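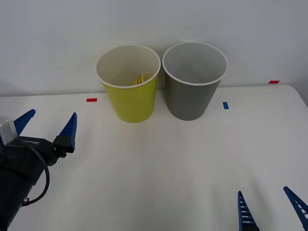

2019-05-16

Paste, again. The Monday batch had gone sour by this morning and smelled like a gym bag with ambitions, so that's in the compost and I started over before coffee, a sequence I don't recommend.

New batch: wheat starch, one part to five parts water by volume, soaked overnight (well, 30 minutes), cooked low and stirred the whole time. It went glossy and then thick all at once, the way it does, just as the phone rang. I let it ring. Cooled it with a lid on, pushed it through the sieve twice, thinned half for lining and left the other half stiff for the boards. Lumps: a few. Character: plenty.

Then on to the Mnguni ledgers. Volume one is 245 leaves of decent rag paper sewn by someone who knew what they were doing, followed by a spine repair by someone who owned a glue gun. The old animal glue came off with a poultice left on for 10 minutes at a time. The hot melt had to be picked off with the bone folder and bad language. Sewing underneath is sound except at the last two gatherings, where the thread has worn through at the kettle stitch. I'll catch those up with 25/3 linen and leave the rest alone.

Grain direction on the new board: checked it. Checked it again after cutting, and it was wrong, because I'd turned the sheet around to get at the clean side. That board is now the lid of the scrap box. Recut from the other sheet. To whoever wrote GRAIN on our board stock in pencil with no arrow, thank you for the encouragement.
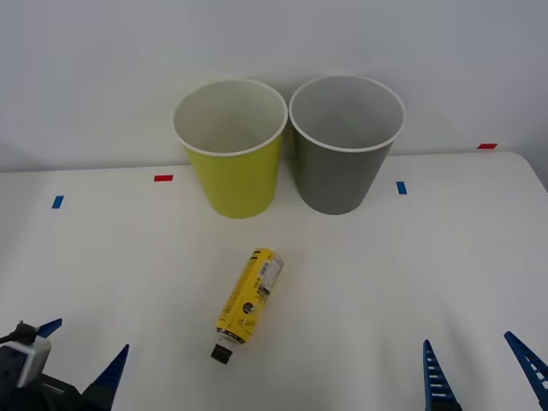 Sivton Bindery, Book Repair Shop

Afternoon. Lined the spine of volume one with kozo, thin paste, brushed out from the middle. Second lining of the heavier Western paper goes on tomorrow if the first one behaves. It's between boards with a brick on top, the good brick.

Defne Kaplan came by to look at the cloth options for the case. She wants the dark green. I want the dark green too, but we have enough dark green for one and a half ledgers, and there are two ledgers. The supplier says July. They said that last year as well, and they were technically right about there being one. We may end up with green spines and gray paper sides on both, with everyone pretending it was a period choice.

Festside pamphlets: 3,000 of them, three-hole stitch, and they've asked whether we can do it by hand "for the feel." I've sent back a price for the feel. Expect to be using the stapler.

The Primness edition is still flattening. I lifted the corner of the top sheet and it curled at me, so I put it back and apologized. Blotters changed. I'm going to stop looking at it until next week.
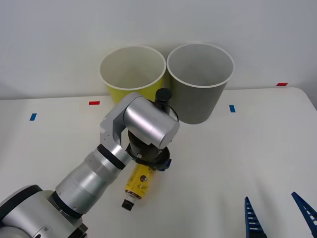 Can leftover wheat paste be frozen and used later?

It's better to make a small fresh batch. Freezing breaks the gel, and it thaws into water with something like wet bread at the bottom. A covered jar in the fridge is good for several days, sieved again before use, and anything that smells or has spots should be thrown out.

To do:
Catch up kettle stitches, volume one
Second lining
Measure the dark green again, hopefully
New strainer mesh
Draw an arrow on the board stock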